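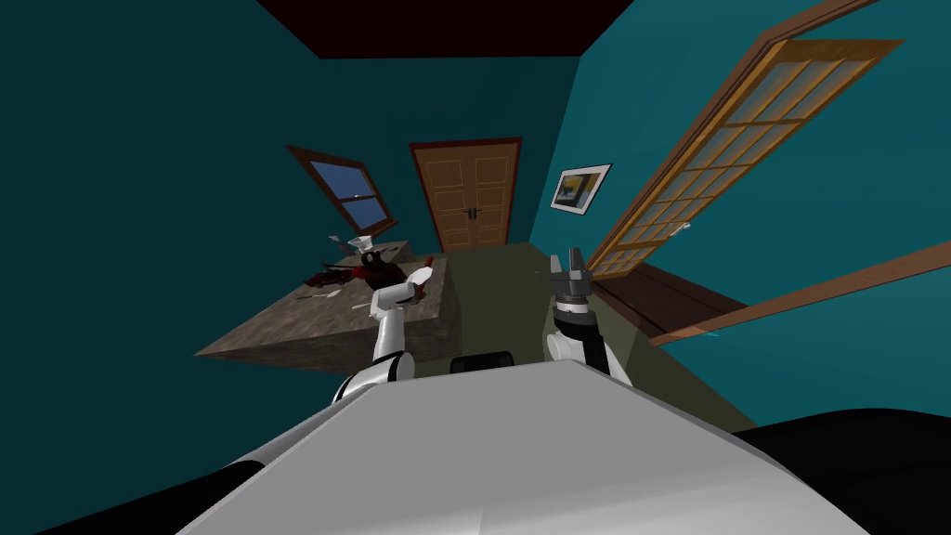
Head cam in sim, teal kitchen, left arm at the counter by the red thing, right gripper open and up.

5/3/25

Back on the tilt problem. Everything in this view leans (walls, doors, countertop, the lot) and I want to know how much the grasp planner cares. Danuta's bet is that the planner is fine and the perception side is feeding it a bad up vector. I was on the other side of that bet this morning and I'm sliding toward hers.

What I did: loaded the kitchen from the Gravero set, seed 1329, and ran 27 resets with the left arm going for the red item on the counter. Same start pose every time, only the head pitch and roll changed. The plane fit on the countertop is the bit that worries me. It's a granite-type texture, brown and gray, and the fit likes to wander off along that long diagonal front edge and come back with a normal that points nowhere useful. In 5 resets it grabbed the left wall instead. A wall! It's big and flat and dark teal, so I guess I can't blame it.

Tried gating the fit with gravity from the sim IMU, before the clustering step. Wall picks went away, all five. Cost is 225 ms per update on my machine, which is too slow for the servo loop but okay for a one-shot plan. Waltraud thinks most of that is me copying the cloud twice – she's probably right, I haven't profiled it yet.

Still bad: the thin white utensil-looking pieces near the front edge. The segmenter merges them with the slab about every other reset and then the collision checker happily lets the elbow go through them. Padding the slab by a centimeter hides it but I don't like that as a fix. The dark pot/kettle thing farther back segments cleanly, so does the white cup.

Right arm was parked the whole time, no grasp target set. I left it in the self-filter anyway.

Next: profile the gate, rerun the same seed with the Wyss segmenter weights, ask Danuta where the old camera extrinsics file went (the one in the Paltov branch has roll and pitch swapped, don't use it).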